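Do Scheduling Apps Do Anything for a Small Blog?

20 October 2026

I get an email most weeks from some company that wants me to try its scheduling tool. Usually I delete it. In April I gave in and signed up for one called Tratar, mainly because a blogging newsletter I read wouldn't shut up about it, and the claim was so specific that it annoyed me. Posts sent out at your "personal peak window" were supposed to bring in more readers with no extra work.

I've been blogging from Flanudcombe for long enough to be suspicious of anything with "no extra work" in the pitch. But I also had a quiet month, a cup of coffee and a free trial, so fine.

Setup took most of an evening. You connect your blog, your Instagram and your mailing list, and then it asks you a string of questions about your "brand mood." I picked "calm" because the other choices were worse. Then it wants to look at your old posts before it will tell you anything, and that took until the next morning.

My peak window, according to Tratar, was 6:10 in the morning. I write about home projects, paper crafts and the occasional complaint. I would love to meet the people who are desperate for that at 6:10 in the morning.

Still, I did what it said. For the whole trial I let it pick the times, and I kept my own notes in a spreadsheet, because the dashboard inside the app has a way of comparing your good days with your bad days and calling the gap "growth." 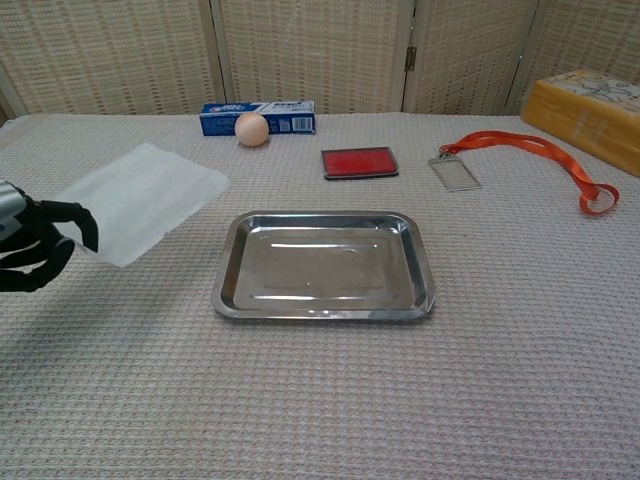
The month before the trial, the blog had 1,638 visits. The month with Tratar running, it had 1,665. If you're keen on this sort of product you will say the number went up. It did. It also goes up when I spell a headline right. I've had bigger swings than that from one person sharing an old post in a group chat, and I can't see how anybody could look at that difference and credit the clock.

The app, of course, saw it differently. My end-of-trial report had a green arrow and the words "momentum unlocked." It left the previous month's total off the page. I had to go back to my own stats to find it, and I wonder how many people bother.

Instagram was the part I expected to work, if any part did. People scroll at certain hours, that seems fair enough. My likes looked the same as ever. I picked up some followers, and a good share of them were accounts selling followers.

The mailing list was worse. I have 136 subscribers, most of whom have been around for years, and two of them wrote to ask why I was suddenly emailing them before breakfast. One thought I'd been hacked. That was the most engagement I got out of the whole thing, and I don't think the company will be putting it on the home page.

After that I tried Lumanlan for a couple of weeks to be fair. It's cheaper and plainer, and it lets you choose your own times without arguing. What I didn't like was the "post health" score. It marks you out of 100 and takes points off for long paragraphs. I fed it a post I was proud of and it got a 41. Then I fed it a pasted shopping list and it got a 78. I stopped looking at the score.

Someone in the comments will tell me to try Urum. I looked at Urum. It wants a credit card before it will show you what the screens look like, so that's as far as I went.

I don't think these tools are a scam, exactly. If you run five accounts and post several times a day, having it all lined up in one place must be a relief. I post when I finish something. Sometimes that's twice in a week and sometimes it's not at all, and there isn't much for a scheduler to schedule.

What bothers me is the way they get sold to people with tiny blogs who are already worried that they're doing it wrong. A quiet blog at 6:10 is still a quiet blog. If you're thinking of paying for one, write down your own numbers first, somewhere the app can't get at them, and check them again when the trial is up.

I canceled Tratar with a day to spare. It has emailed me nine times since, always in the afternoon.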